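Category: Lists > Shop Floor & Back Room > Automation

Subject: Re: packing cell, week six, and what happens to the bench people

Hi all,

Sorry for the slow reply, I've been on lates and by the time I get home I can barely look at a screen. Quoting the bit I want to answer so you don't have to dig for it:

> We've been told a two-arm cell is coming to our packing room before the
> holidays. Management says no jobs are going, which is what they said about
> the label machine, and two people left after that and weren't replaced.
> I know a few of you on here already work next to one of these. What
> changed for you, day to day? Did your pay change? Do you get a say in how
> it's set up? And is it any good at the job, or do you spend the shift
> cleaning up after it? I'm on the bench eleven years and I'd like to go
> into the meeting on Wednesday knowing what to ask.

OK so. I pack grocery orders at Kinham, mostly produce and small dry goods, on the side of the building that does the office fruit boxes and the home orders. We have four benches. One of them has been the trial cell since the start of the summer, and I'm one of the people who got trained on it, mainly (I think) because I was standing closest when they asked. The arms were put in by an outfit called Vasden and the order software is Clarent, which we already had and already complained about.

First thing, the pay question. No, it didn't change, not at first. We got the training hours at our normal rate and a new line on the rota that said "cell attendant." Same money. It took until August for anybody upstairs to agree that if you have a new title and a new checklist and you're the one who gets paged when the thing stops, that might be a different job. We got a small bump out of that, and I do mean small, but it's in writing. So ask about the title! If they hand you a title, ask what grade it is before you sign the training sheet. We signed first and asked later and it cost us most of a summer.

Second, is it any good. Sort of? It's slow. I'll say that plainly because the sales people won't. On a good night our cell does 57 orders in a shift. A person at the next bench does a lot more than that without breaking a sweat and is chatting the whole time. Where it does OK is the boring repeat stuff, the same bag with the same few things in it over and over. Where it falls down is anything soft or squashy or floppy. And bags. Oh my lord, bags. A box holds still and has four sides. A cloth bag has opinions. The handles flop, the front folds in on itself, and the arm that's supposed to be placing something ends up pushing the whole thing along the table. 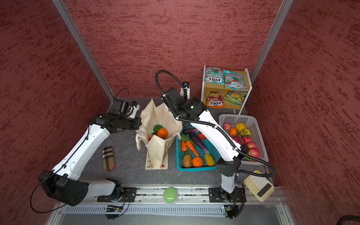 The produce itself is a whole separate headache. A carrot and an eggplant want completely different handling and you learn that with your hands in your first week, without anyone writing it down. For the cell, somebody has to write it down. That somebody turned out to be us. We spent days with a Vasden tech sitting next to us going "why did you pick that one up first?" and we'd go "I don't know, it's heavy?" and he'd type. Heavy things low, soft fruit last, leafy stuff where it won't get crushed, nothing with a stalk pointing at anything with a thin skin. I had never said any of that out loud before. It was kind of nice to have somebody treat it as knowledge, and it also made me a bit queasy, if I'm telling you the truth, because once it's typed in it's theirs.

So that would be my second thing to raise on Wednesday. Ask who owns the notes, and ask if the time you spend teaching it comes out of your pack rate. Ours did for the first two weeks. We all looked terrible on the board, like we'd forgotten how to do our jobs, and one of the night people got a talking-to over numbers that were low purely on account of the hours spent helping with setup. They fixed it afterward and took the talking-to off the record, but it shouldn't have needed a fight.

Now the day to day, since you asked. My shift on the cell goes like this. I come in and do the walk-around, check nothing's fouled in the hoses, check the stop button does stop it (press it, every time, don't trust the last person's tick mark). Then I load. Loading is the piece I wasn't ready for. I used to pack a bag start to finish, order slip in one hand, and there's a rhythm to it, you look down and there's a finished thing. Now I fill baskets and set out bags and the arms do the middle part, and then I check the bag and fix whatever needs fixing and send it down the line. I do the beginning and the end and I miss the middle! I didn't expect to. I've moaned about packing for years.

The other change is the quiet. The cell is off by itself a bit, past the end of the other benches, and you can't really hold a conversation from there. On the bench you've got someone at each elbow. A couple of us said this in a review meeting and I could tell the person taking notes didn't know which column to put it in. But we did get something out of it, which is that nobody does more than four hours at a stretch on the cell now, then you swap back to a bench. It's better for your back as well, the loading is all one height and it gets you right between the shoulders. I'd push hard for rotation from day one. Once they get used to one person "being" the cell attendant it's very hard to undo, and the rest of the crew never gets the training.

Breakdowns. It stops. Less than it used to, but it stops. In the first month we logged 395 stops, and plenty of those were thirty-second things like a bag slipping or something rolling where it shouldn't, you clear it and press go. Keep your own log. I mean a paper one, in a drawer, with the time and what you did. Clarent keeps a log too but it only counts a stop when it goes past two minutes, so according to the official record we were having a lovely time. When the question of staffing came up (could one person watch the cell AND run a bench?) the paper log is what killed it. You can't be halfway down a bench with your hands full and walk over every few minutes. I really believe that if we hadn't had that notebook there'd be one fewer person on nights right now.

Which gets me to the big one. Did anyone lose their job? At our site, no. Nobody was let go. But I want to be straight with you, one of our temps wasn't called back after the summer and in other years she would've been, and there's an opening on days that's been "under review" for a long while. So when they tell you no jobs are going, ask about the jobs that are empty. Ask how many people were on that room's headcount last year and how many will be on it next year, and get them to say a number. It was the label machine that did it for you and it'll be the same trick again if you let it. They don't have to fire a soul, they just stop hiring.

I don't hate the thing, by the way. I know how this reads. There are nights when it's doing the same dull bag for the hundredth time and I'm very glad it isn't me. We had a big order from Rebelo, 700 identical welcome bags, and the cell chewed away at its share all week and by the end of it my wrists felt like my own wrists. I've had years where that order put me in a brace. If that was all they ever used it for I'd bake it a cake.

A few smaller bits, in no order:

Get shown how to move it by hand when it's powered down. They left this out of our training because "you'll call us." They're two hours away.

Find out who cleans it. Dirt and bits of leaf get down in the grooves of the rail and it was nobody's task for weeks, so it became mine. It's on the checklist now with fifteen minutes against it. Fifteen paid minutes!

Don't let them put the order screen where you have to lean over to read it. Ours got moved twice.

Ask about cameras. What do they record, do they see you or only the table, how long is it kept, and can it be used for discipline. We got a one-page answer, and the answer was mostly fine, but we had to ask three times and the page only showed up after we said we'd stop doing the setup work until it did.

And take somebody into the meeting with you. I went into our first one alone, feeling very prepared, and came out having nodded at a bunch of stuff I didn't follow.

If it's useful I can type up our checklist and the rotation agreement and send them off list, I'd have to take the site details off first. Our people said it was fine to share. Also if anyone else has one of these with cloth bags, PLEASE tell me what you're doing about the handles. We've tried clips, we've tried folding them under, we've tried having the loader tuck them down the sides, and every single way slows something else down.

Good luck Wednesday, and write back and say how it went.

(nights, packing, Kinham)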